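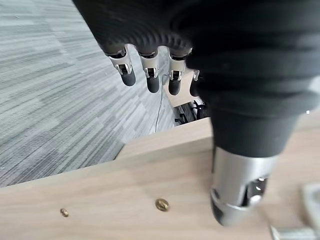

Black robotic hand with silver finger joints.

Making and Storing Vegetable Stock
Deremport Food Skills Service
Guidance Sheet 881

Purpose of this sheet

This guidance sheet sets out the method for plain vegetable stock taught on the Service's introductory cookery courses at Deremport and Kornville. It is intended for use at home and in small kitchens such as those of clubs, halls and lunch groups. Readers who wish to make brown stock, in which the vegetables are roasted first, will find a short section towards the end.

The stock contains no salt. It may be used in soups, risottos, sauces and braises, and as the cooking liquid for pulses and grains. Salt should be added to the finished dish and not to the stock, as any later reduction will concentrate it.

Equipment

A large stockpot or deep saucepan with a lid
A chopping board and a sharp knife
A fine sieve, and a piece of clean muslin if a clear stock is wanted
A ladle
A second large pan or heatproof bowl
Shallow containers for cooling
Lidded tubs or freezer bags
Labels and a waterproof pen

Ingredients

3 litres cold water
2 large onions
3 carrots
3 sticks of celery, with leaves if available
1 leek
A handful of mushroom stalks or trimmings
4 cloves of garlic, unpeeled
A small bunch of parsley stalks
2 bay leaves
2 sprigs of thyme
8 black peppercorns
1 tablespoon of sunflower or rapeseed oil

The onions, carrots and celery form the base of the stock and should not be left out. The remaining vegetables may be varied according to what is in season. Fennel trimmings, parsnip peelings and the dark green parts of spring onions are all suitable in small amounts.

Certain vegetables should be avoided. Cabbage, broccoli, cauliflower and sprouts give a strong sulphurous smell after long cooking. Potatoes will cloud the liquid. Beetroot will colour it, and the result is rarely welcome in a white sauce. Anything that is mouldy, slimy or past use should be discarded; the stockpot is not a place for spoiled food.

Preparing the vegetables

Wash all vegetables thoroughly in cold running water. The leek requires particular care, as soil collects between the layers. Slit it lengthways almost to the root and rinse it with the layers held open.

Cut the onions into quarters. The skins may be left on if they are clean and dry, and will give the stock a pale golden colour. Where a very light stock is needed, remove them. Cut the carrots, celery and leek into pieces the length of a thumb joint. Smaller pieces give up their flavour more quickly but tend to break down and make straining more difficult.

Crush the garlic lightly with the flat of the knife. Tie the parsley stalks, bay leaves and thyme together with kitchen string, or place them loose in the pot if the stock is to be strained through muslin.

Cooking

1. Warm the oil in the stockpot over a low to medium heat. Add the onions, carrots, celery and leek, and stir to coat.

2. Cover the pot and cook gently for ten minutes, stirring from time to time. The vegetables should soften without browning. If they begin to catch on the base, add a spoonful of water and lower the heat.

3. Add the mushroom trimmings, garlic, herbs and peppercorns, then pour in the cold water. Raise the heat and bring the pot slowly to the boil.

4. As soon as the surface begins to bubble, reduce the heat until only an occasional bubble rises. Remove any foam with the ladle.

5. Simmer, partly covered, for 45 minutes. Do not allow the stock to boil hard, and do not stir it during this stage - both will make it cloudy.

6. Take the pot off the heat and leave it to stand for ten minutes so that the solids settle.

Longer cooking does not improve a vegetable stock. Past the hour, the flavour becomes dull and the carrots in particular may give an oversweet taste. Participants who are accustomed to making meat stocks, which are cooked for several hours, should take note of this difference.

Straining

Place the sieve over the second pan or bowl and set both on a stable surface near the hob. Ladle the stock through the sieve until the pot is light enough to lift safely, then pour in the remainder. Allow the vegetables to drain for a few minutes. They may be pressed gently with the back of the ladle for a fuller flavour, although pressing will cloud the liquid.

For a clear stock, line the sieve with damp muslin and do not press. The last cupful at the bottom of the pot will contain sediment and is best kept for a thick soup.

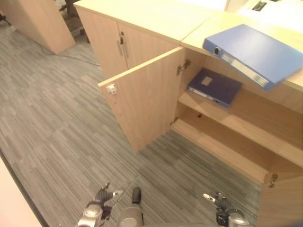 Cooling should begin immediately after straining. Pour the hot stock into shallow containers to a depth of no more than a few centimetres and stand these in a sink or tray of cold water, changing the water as it warms. Stir the stock now and then with a clean spoon. It should be cool enough to refrigerate within one to two hours. A full pot left on the hob overnight will remain warm at the centre for many hours and must not be used.

Once the stock has cooled, cover the containers and place them in the refrigerator on a shelf above any raw meat or fish.

Storage

Refrigerated stock should be used within 72 hours of making. Stock that is not needed in that time should be frozen on the day it is made.

For freezing, fill tubs to within two centimetres of the rim, leaving room for the liquid to expand. Freezer bags should be laid flat on a tray until solid, after which they can be stood upright to save space. Ice-cube trays are convenient for small quantities - one or two cubes are sufficient to loosen a sauce or a pan of vegetables.

Each container should be labelled with the contents, the quantity and the date. Frozen stock will remain at its best for three months. Thaw it in the refrigerator overnight, or heat it directly from frozen in a covered pan. In either case bring it to a full boil before use, and do not refreeze it once thawed.

Concentrated stock

Where freezer space is limited, the strained stock may be returned to a clean, wide pan and boiled uncovered until reduced by half. Cool and freeze it as described above, and mark the label clearly. Dilute with an equal quantity of water when it is needed.

Brown vegetable stock

Heat the oven to 200C (180C fan). Toss the onions, carrots, celery and leek in the oil and spread them in a single layer in a roasting tin. Roast for 40 minutes, turning once, until well coloured at the edges. Blackened pieces should be removed, as they will make the stock bitter.

Transfer the vegetables to the stockpot. Pour a little hot water into the roasting tin, scrape up the residue and add this to the pot. A tablespoon of tomato puree may be included. Continue from step 3 of the main method.

Common difficulties

The stock tastes weak. Too much water was used for the weight of vegetables, or the cooking time was cut short. Reduce the strained stock by a third and taste it again.

The stock is bitter. The usual causes are scorched onions, too many celery leaves or an excess of thyme. Bitterness cannot be removed, but the stock may still be suitable for a strongly flavoured dish such as a spiced lentil soup.

The stock is cloudy. It has boiled too hard or been pressed during straining. The flavour is unaffected.

Allergens

Celery is an allergen that must be declared when food is provided to the public. Kitchens preparing stock for others should record it on the allergen sheet for every dish in which the stock is used. It may be replaced by an extra leek and a small piece of fennel.

Related sheets

Sheet 64, Cooking Dried Pulses, makes use of this stock. Printed copies of all sheets are held at the Cassim Road and Latska Street teaching kitchens and may be requested at the start of any course.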